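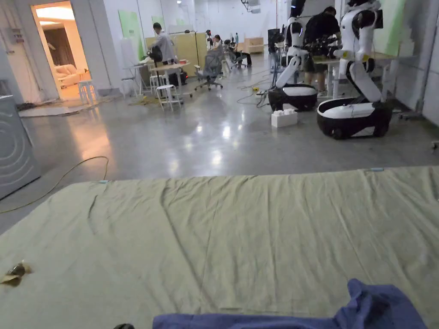
Home > Fabric & Laundry > Cotton and Linen
2 min read

Getting fold creases out of a big cotton dust sheet

I bought a cotton sheet from Clenwood to use as a cover for a long work table. It came folded very small in a packet and the creases will not come out. I left it flat over a weekend with books on the corners and it looks much the same. I have a normal steam iron but the sheet is far bigger than my ironing board. Is there a way to do this without taking it to a laundry? It doesn't need to be perfect, but I cut patterns on it and the ridges throw the chalk line off.

Ornella Pagano
3 comments

Baldur Mogensen
Wash it first. New cotton often has a finish on it that holds the folds. Do it at 40 if the label allows, with half the usual powder and no softener, and keep the spin low. Take it out straight away and hang it over two lines so the weight is spread. Iron it while it is still damp, on the table itself with a thick blanket underneath. Start in the middle and work outwards, and press down along the crease before you move the iron. 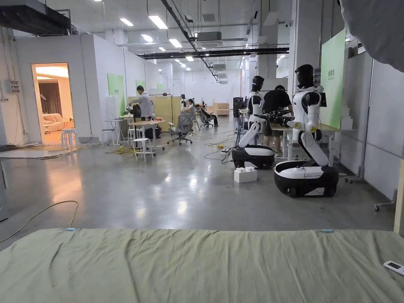
Once it is flat, don't fold it again. Roll it round a cardboard tube, the sort carpet shops throw out, and keep it standing in a corner. Mine has been done that way for six years. If you need to hold it tight on the table, pull it square with the weave. Pulling from the corners stretches it on the slant and you get a new set of wrinkles.

12 people found this helpful

Fredy Ñahui
spray bottle and a hot iron, done

Remedios Buenaventura
Check it is all cotton before you turn the iron up. I had one sold as cotton that was half polyester and it went shiny in two places. For chalk lines I would put a sheet of thin card on top of the cloth anyway. You can get it on a roll, and it can be turned over when one side is marked.

4 people found this helpful
Share (2)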